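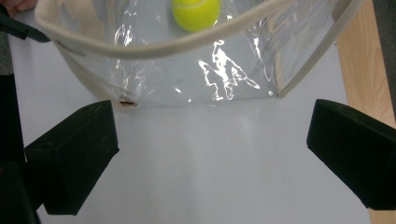
Esben Holst wrote: Clear your browser cache and run the quote again, the shipping rates should come back to normal.

I did that before I opened the ticket, and it says so in the ticket. I have now done it again in two browsers and on my phone. Same rate every time. A cached page also wouldn't explain why my customers see it, unless all of them have the same stale cache I do.

Ticket subject: Wrong shipping rate at checkout, small items priced as oversize
Store platform: Brendeck
Shipping add-on: Kordestani
Opened by: Melaniia Moroz
Opened on: July 11, 2023
Status: Reopened

What happens

A customer puts one clear tote in the cart, picks standard ground, and gets the oversize rate. Put two in the cart and the rate goes back to normal. I'd love to hear the theory under which two bags are smaller than one.

The listing has been up since March and nothing in it was edited. Weight is entered in grams, 760 packed. Box size is entered in inches. Both fields have the right units next to them on my screen. I was told on chat that "most of these cases are a typo in the dimensions," so I had Tymofii read them out to me while I looked at the box label. No typo.

What I've tried

Switched the add-on off and on. No change.

Deleted the box profile and made a new one. Worked for one test order, then went back to oversize. I don't count that as a fix, although the chat agent wanted to close the ticket on it.

Made a copy of the listing under a new product name. The copy quotes correctly. It has the same weight, box and warehouse. I'm not moving the whole shop over to copies, I would lose the reviews.

Changed the warehouse zip code to the old one. No change, changed it back.

The bag in question, clear plastic with beige fabric trim and nothing in it bigger than a tennis ball:
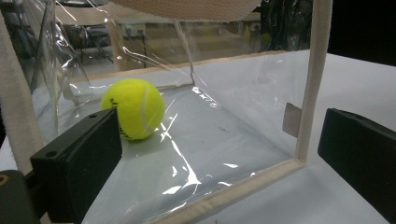

Reply from Kyrylo Shevchuk

Thanks for the detail. I pulled the rate requests for your last 20 orders. In 12 of them the add-on sent a box length of 2,000 instead of the number in your profile. That is the default it uses when it can't find a profile for the item. Multi-item carts go through a different packing step, so they never hit the default. Please open the listing, set the box profile to "none," save, then pick your profile again and save. It should stick.

My answer

Done, and the last four test carts are correct. So was the first one after I rebuilt the profile, so I'll wait before I call it solved.

Two things I still want answered. Why would a missing profile quote the biggest box it can think of, with no warning on my side — and who covers the customers who already paid the oversize rate? I refunded three of them out of my own pocket. The help page says rates are "estimates," but the charge was real enough.

Please don't close this automatically. The last one closed itself over a weekend while I was waiting on you.

Status: Waiting on Kordestani billing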